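Print this page | E-mail this page

Chapter 4
Folding and Storing Flat Textiles

4.1 Scope of the chapter

Chapter 3 dealt with the washing and drying of small textiles. The present chapter covers the work that follows: folding, stacking, shelving, and issue. It applies to towels, cleaning cloths, napkins, and other rectangular pieces that are handled in quantity and have no fixed front or back. Fitted sheets, garments, and mop heads are treated in Chapters 5 and 6.

Folding is usually the last manual operation before a cloth goes into storage, and it determines three properties of the stored item: its footprint, its thickness, and the position of its edges. A linen room with shelves of fixed depth can accept only certain footprints. The thickness sets the number of pieces in a stack. The edge position affects how readily one piece can be drawn from the stack without disturbing its neighbors.

Students should have completed the fiber identification exercise in Chapter 2 before beginning. The terms pile, selvage, hem, and hand are used here without further definition.

4.2 Terms

Fold line. The line along which the cloth is turned back on itself. A fold line may be sharp (pressed) or soft (unpressed).

Closed edge. An edge of the folded piece formed by a fold line. No cut or hemmed edge of the fabric is exposed along it.

Open edge. An edge of the folded piece at which two or more layers end. The hems are visible and the layers can be separated with a finger.

Lead edge. The edge that faces the person taking the piece from the shelf. In most systems a closed edge is chosen.

Layer count. The number of thicknesses of fabric at a given point in the folded piece. A cloth folded in half twice has a layer count of four.

Skew. The departure of the folded piece from a true rectangle, caused by fold lines that are not parallel to the hems. It should be judged from directly overhead. A square bundle seen from one side will look skewed to the observer even when its fold lines are true.

Loft. The thickness that remains in a folded piece after hand smoothing, in excess of the combined thickness of its layers. Loft is trapped air and uncrushed pile.

4.3 Behavior of pile cloths

A flat-woven napkin takes a sharp fold under light hand pressure and keeps it. A pile cloth does not. The fibers on the inner faces of the fold push against each other and the fold line opens into a curve. The radius of the curve increases with pile height and with layer count, so the final fold in any sequence is the roundest. Pressing with the hand reduces the radius for a short time only. Pressing with an iron is not recommended for synthetic pile cloths and is prohibited where the care label excludes it.
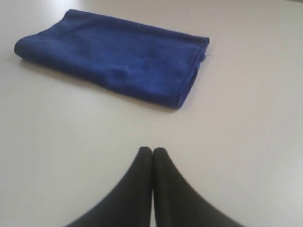 The difference between closed and open edges is greatest in cloths of this class. At a closed edge the fabric doubles back and the thickness is carried in a rounded lip. At an open edge the layers lie over one another and can be told apart by their ends, and the shadow between them gives a fair indication of how evenly the hems have been matched. Shallow wrinkles in the upper face are normal in an unpressed cloth and are not a fault for storage purposes. They become a fault only if they raise the loft enough to make a stack unstable.

Loose threads at the corners should be dealt with at the folding table. A short thread is trimmed with snips, close to the edge, without pulling. Pulling may draw out a length of hem stitching and turn a minor defect into a repair. A cloth with an open hem is set aside in the mending tray and is not folded.

Color has a limited effect on inspection. On saturated colors, pale lint and pale threads are easy to see, while dark stains may be missed in the shaded folds. On light colors the reverse holds. For this reason each cloth should be opened fully and both faces checked before the first fold is made, whatever its color.

4.4 The work surface

The folding surface should be flat, smooth, and larger than the cloth when fully opened. A plain, light-colored top in a matte finish is preferred. A glossy top reflects overhead lamps and makes the hems hard to follow. A heavily patterned or grained top makes it difficult to judge whether a fold line is parallel to the edge.

Soft, even lighting is adequate for folding. Stain inspection benefits from a second lamp placed low and to one side, so that raised or matted areas of pile cast a shadow. Where only one lamp is available, the cloth may be turned through a quarter circle and inspected again.

The surface is wiped before each session. Cleaning residue is to be rinsed off and the top dried, as traces of detergent transfer readily to synthetic pile.

4.5 The standard quarter fold

The quarter fold is the basic method of this course. The other methods in the chapter are variations of it.

1. Lay the cloth fully open with the care label, if present, at the lower left corner and facing down.
2. Smooth from the center outward with the flat of the hand. Do not stretch the hems.
3. Bring the far edge to the near edge. Match the corners first and then the hem between them.
4. Smooth toward the new fold line to expel air.
5. Bring the left edge to the right edge. The care label is now enclosed.
6. Press along the second fold line with the forearm for a count of three, and release.
7. Check skew from overhead. If the corners differ by more than the width of the hem, open the cloth to step 3 and repeat.

The finished piece has two closed edges and two open edges. It is shelved with the second fold line as the lead edge.

4.6 The third fold

Long cloths are folded in thirds across the length and then in half. The method gives a narrower footprint and conceals one of the hems within the piece. It is slower than the quarter fold and more sensitive to error: if the first panel is too wide, the second cannot close over it and the bundle will bulge at one end.

A folding board may be used to fix the panel width. Boards of the Kemberg pattern have a raised stop on one side and are suited to right-handed work. The Binov board has removable stops on both sides. Either is acceptable in the practical assessment. Trainees who use a board should also be able to fold to a stated width by hand, as boards are not available in all workplaces.

4.7 Stacking and shelving

Pieces are stacked with all lead edges facing the same way. With pile cloths the rounded closed edge is thicker than the open edge, and a stack built in one direction will lean toward the open side. Two corrections are in use. In the first, alternate pieces are turned end for end, which levels the stack but presents open edges at the front. In the second, the stack is kept low and supported at the side by a divider. The second is preferred for shelves in daily use.

Stock is rotated from the bottom of the stack or from the rear of the shelf, depending on access. Freshly laundered pieces are never placed on top of a stack from which users draw directly, as the lower pieces would then remain unused for long periods.

4.8 A worked case

The linen room at Hyvönen, a residential training center, held 3,443 flat pieces at its April count. Of these, 779 were pile cleaning cloths, stored in mixed sizes on open shelving. The supervisor, Teemu Saarela, recorded 44 cloths with open hems or pulled threads during the same count. All had been shelved folded, with the defect on an inner layer.

The procedure was revised in two respects. Inspection of both faces was moved ahead of folding, and a mending tray was placed at the folding table. The shelves were then fitted with Cekent dividers, and the quarter fold was adopted for all pile cloths. Third folding was retained for long roller towels only. The case is taken up again in Section 4.12, where the stock card used at the center is reproduced.

Section 4.9 continues with labeling and size codes.

Contact the publisher | Copyright notice | Back to top
Shares: 4 | Comments: 0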